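Reading the Parable of the Two Debtors in a Parish Study Group

Student project report, Biblical Studies, second year
Firouzeh Arabzadeh

1. Aim of the project

The project looks at Luke 7:36-50, the meal at the house of Simon the Pharisee, and in particular at the short parable inside it (verses 41-43). A lender has two debtors. One owes five hundred denarii and the other fifty. Neither can pay and both are let off. Jesus asks which of them will love the lender more, and Simon answers, "I suppose the one who was forgiven most."

I wanted to find out two things. The first was how the older English commentaries explain verse 47, where it is hard to tell whether the woman is forgiven because she loved, or loved because she had been forgiven. The second was how a group of ordinary readers would take the same verse with no commentary in front of them.

2. The difficulty in verse 47

The Authorised Version reads: "Wherefore I say unto thee, Her sins, which are many, are forgiven; for she loved much: but to whom little is forgiven, the same loveth little."

Taken alone, the first half seems to make love the cause of forgiveness. The second half runs the other way, and so does the parable, where the debts are cancelled first and the love follows. The Greek word behind "for" is hoti. It can give the cause of a thing, but it can also give the evidence for saying it, as when we say "it has rained, for the ground is wet". Most Protestant commentators I read take it in the second sense. Older Catholic writers more often keep the first, and connect it with 1 Peter 4:8, that charity covers a multitude of sins.

The verb "are forgiven" is in the perfect tense, which would normally point to something already done and still in force. Verse 48 has the same verb form, this time spoken to the woman directly. Readers who hold the first view say that the forgiveness is being given in the course of the meal. Readers who hold the second say that it is only being declared there.

3. Method

The study group meets in the hall on Nisow Lane. I attended in May and led the discussion twice. At the first meeting the passage was read aloud in the Authorised Version and I asked each person to write down, in one sentence, why the woman wept. At the second we read it in a modern translation, and then I gave out a sheet with the parable printed beside verse 47.

I did not record the meetings. I kept notes by hand and typed them up the same evening. The group asked for their names to be left out, so they appear below only as "a reader" or "another reader". 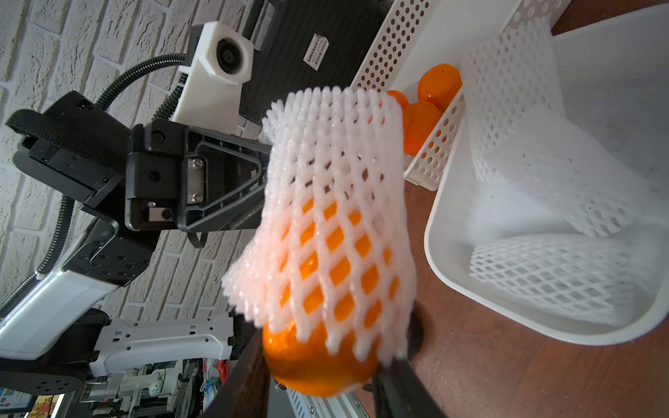
An orange in its foam mesh sleeve.

4. Results of the first meeting

Most of the written sentences said that the woman wept from guilt. One reader wrote "because she was ashamed in front of the men". Another wrote "she was thankful", and when I asked what for, she said that the woman must have heard Jesus preach before that day. This is the same answer that several commentaries give, though the text does not say so.

There was a long discussion about Simon. Some felt he had been treated unfairly, as the passage does not say that water, a kiss and oil were owed to every guest. I had no good answer at the time. The Heydari notes on Luke, which I used in the library afterwards, say that washing the feet was a common courtesy but that leaving it out was not always an insult. If that is right, verses 44-46 contrast ordinary behaviour with unusual love, and Simon need not have been rude at all.

5. Results of the second meeting

With the parable beside it, nearly everyone read verse 47 as evidence of forgiveness. The reader who had written "ashamed" changed her mind and said so. One man kept to the other view - he thought that love and forgiveness arrived together and that the question of which came first was one for scholars.

We also spent time on the sums. A denarius is usually taken as a labourer's wage for a day (compare Matthew 20:2), so the larger debt is 500 days' work, well over a year. The group had pictured a much smaller amount. Several said that this changed how they heard the lender's decision.
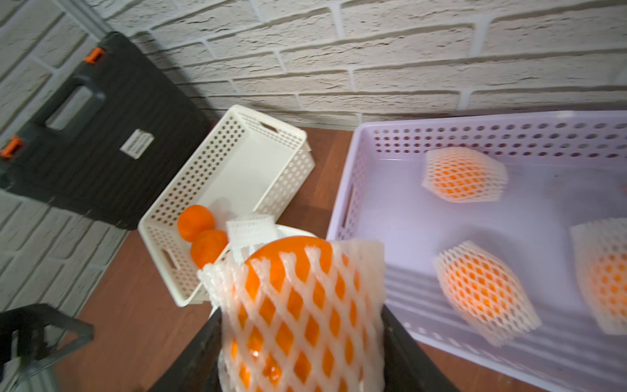 This page was last changed on July 14, 2018

6. Problems

The sheet I gave out was not neutral. By printing the parable next to verse 47 I had already suggested that the one explains the other, and this probably pushed people towards the second view. Ranska, in the course reader on group study, warns against this kind of prompt. I read that chapter too late to change the sheet.

The two translations also differ. Some modern versions put "hence" or "this is why" into verse 47, which settles the question before the reader gets to it. A better plan would have been to use one translation at both meetings.

7. Further work

The parallel anointing stories in Matthew 26, Mark 14 and John 12 were left out. One reader asked whether the woman was Mary Magdalene. Luke does not name her, and Mary Magdalene is first mentioned in Luke 8:2 with no link to the meal. The Rerkov essay on the later tradition covers this and would be the place to start.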